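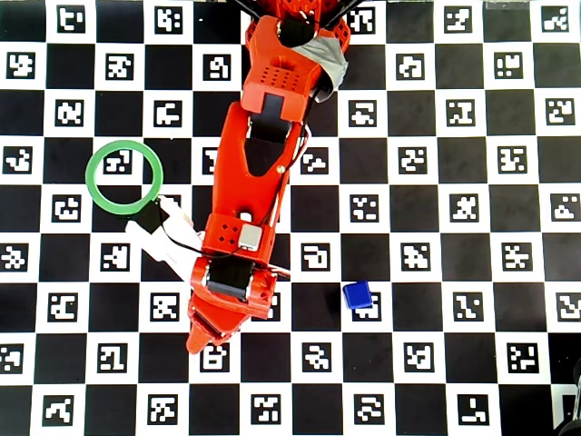

Orange-red robotic arm over a black-and-white checkerboard surface.

Home > Art > Painting > Techniques

Susari wash

The Susari wash is a way of laying down watercolor in which the paper is wetted on both sides and the color is let in from one edge only, so that it wanders across the sheet more or less as it pleases. It takes its name from the lakeside town of Susari, where painters had long been fond of misty mornings and, it must be said, of very thick paper.

The sheet is soaked for 30 minutes, laid on a smooth board and gently patted until the shine has gone. A loaded brush is then drawn along the top edge, and the board is tipped toward the painter. Most people use 2 colors, a warm and a cool, and the prettiest passages tend to come where they meet (a soft gray, if you're lucky, and a rather muddy brown if you've been fussing with it!).

Two branches of the method are usually described. The Irari manner keeps to pale color and leaves the lower third of the sheet bare, while the Rolport manner goes back in once the paper is dry and adds reeds, boats or rooftops with a small pointed brush.

The Halliday Collection holds 3,136 works on paper, and seven of them are full-size Susari washes, kept in drawers away from the light and brought out each January for visitors.

See also: Wet-in-wet; Graded wash; Stretching paper

Last updated: January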